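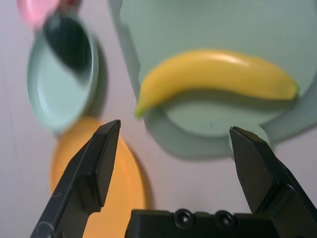 4.3 Checking and cleaning the gripper fingers

Do this check at the start of each shift, and any time the Akatell cell has been handling food items or dishes. Fingers that are scratched near the base may stay in service. Fingers with a damaged tip may not.

1. Press HOLD on the pendant and wait for the arm to stop.

2. Open the gripper all the way from the Tool menu. The two tips should stand well apart, with the gap clear in the wrist camera view.

3. Switch off tool power.

CAUTION: The fingers can close without warning while tool power is on. Keep hands out of the gap until the tool light is off.

4. Wipe both fingers with a damp, lint-free cloth, working from the base toward the tip. Clean the step where the narrow tip section meets the wider base – fruit residue collects there.

5. Run a fingernail along the edge of each tip. If you feel a notch, replace both fingers as a set (part 511, see 4.5).

6. Try to rock each finger by hand. If one moves, tighten its screws to 3 N·m.

7. Wipe the camera window with a dry cloth. Do not spray cleaner on it.

8. Restore tool power and open the live view. Both fingertips must be visible, one on each side, with the gripper body along the bottom edge. If either tip is missing from the view, go to 4.6, Camera alignment.

9. Run the short pick test with a banana on the large green plate. Leave the small bowl and the orange plate where they are.

NOTE: Replace the fingers after 4,000 cycles even if they pass this check. Reset the counter afterward and initial the log sheet.

Revised December 15, 2021 – C. Pumphrey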